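项目编号 439｜进展报告（中期）

致：Clolleo 基金会项目管理处
报送单位：Tello 办公空间整理项目组
报告期：截至十二月

## 一、总体进展

本项目旨在对 Wutstead 与 Drorkevthorpe 两处办公点的家具、设备及存放物品进行清点、归并和重新布置，以改善共用办公室的使用条件。报告期内，Wutstead 办公点的清点工作已全部完成，Drorkevthorpe 办公点完成了底层各房间，二层尚余储物间及走廊两侧的柜体未清点。

截至本报告提交时，两处共登记物品 1016 件，其中 132 件列入待处置清单，主要为损坏的座椅、停用的显示设备、重复购置的文件架以及无人认领的箱盒。待处置清单已按资助协议的要求送贵处备案，未经书面确认的物品一律未移出办公点。

## 二、分项情况

### （一）座椅与桌面设备

Wutstead 办公点原有座椅来源不一，颜色和规格混杂。项目组按使用状况分为保留、维修、处置三类。保留的座椅已擦拭并贴签，维修类中有一部分需更换气压杆，供应商的报价高于预算编制时的水平，目前正在重新询价。

桌面设备方面，显示器、键盘及连接线已按工位登记。过去多个工位共用一组接线板，线缆交错，清洁时难以移动。本期已将 Wutstead 的接线全部改为沿桌背固定，Drorkevthorpe 底层照此办理，二层待家具到位后再行施工。

### （二）搁架与存放物品

沿墙搁架是本期工作量最大的部分。架上物品长期未分类，文件、耗材和个人物品混放，登记时须逐件询问归属。项目组为此设置了两周的认领期，期满后仍无人认领的物品统一装箱，箱面注明原存放位置和装箱人姓名，暂存于 Drorkevthorpe 底层。

搁架本身亦作了检查。有两组架体未与墙面固定，已补装固定件。靠近门口的一组因影响房门开启，拟移至房间内侧，移位方案已征得该室使用人员同意。

### （三）清洁用品及零散物件

瓶装清洁用品此前散放于桌面、窗台和柜顶，现要求各室集中存放于一处，并保留原瓶标签。墙面张贴物及框装物件由各室自行决定去留，项目组仅检查悬挂是否牢固。该项工作在 Drorkevthorpe 推进较慢，部分房间尚未答复。

### （四）门与通道

各室房门内外的堆放物已清理，通道宽度经复核符合内部安全规定。木质门框有磕碰痕迹的，本期只作记录，修补费用未列入现有预算。

## 三、经费执行

本期支出主要用于标签、收纳箱、搁架固定件及两次搬运，各项均在核定额度之内。因座椅维修尚未签约，该科目执行率偏低，约 20%。项目组不申请调增总额，但请贵处同意将搬运科目的结余转用于门框修补，具体金额将在收到书面报价后另行报送。

## 四、存在的问题

1. 清点期间办公室照常使用，已登记的物品时有移位，部分条目须重复核对。
2. Drorkevthorpe 二层储物间的钥匙交接延误，致使该处清点顺延。
3. 待处置物品中含有停用的电子设备，须由有资质的单位回收，目前仅收到一家报价，不符合比价要求。
4. 个别使用人员对集中存放的安排提出异议，主要是担心取用不便，项目组已答应试行一个月后再作调整。

## 五、下一阶段安排

下一阶段将完成 Drorkevthorpe 二层的清点，签订座椅维修合同，并就电子设备回收再征集至少两份报价。待处置清单获批后，物品分两批移出，每批移出前由双方代表在清单上签字。家具归位后，各室将领取一份布置简图，注明座椅、搁架和设备的位置，供日后核对使用。

终期报告拟附完整登记表、处置凭证及使用人员意见汇总。如贵处需提前查阅登记表，项目组可提供现行版本。

## 附：办公室现状及审阅意见

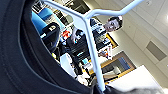

Giuliana Huamán：清点部分的进度可以接受。搬运结余转用于门框修补一事，请先补报书面报价，再行审批。另请在终期登记表中把维修座椅与保留座椅分列，目前的表格将二者合为一栏，无法核对维修科目的支出。电子设备回收若仍征集不到足够的报价，请附上询价记录。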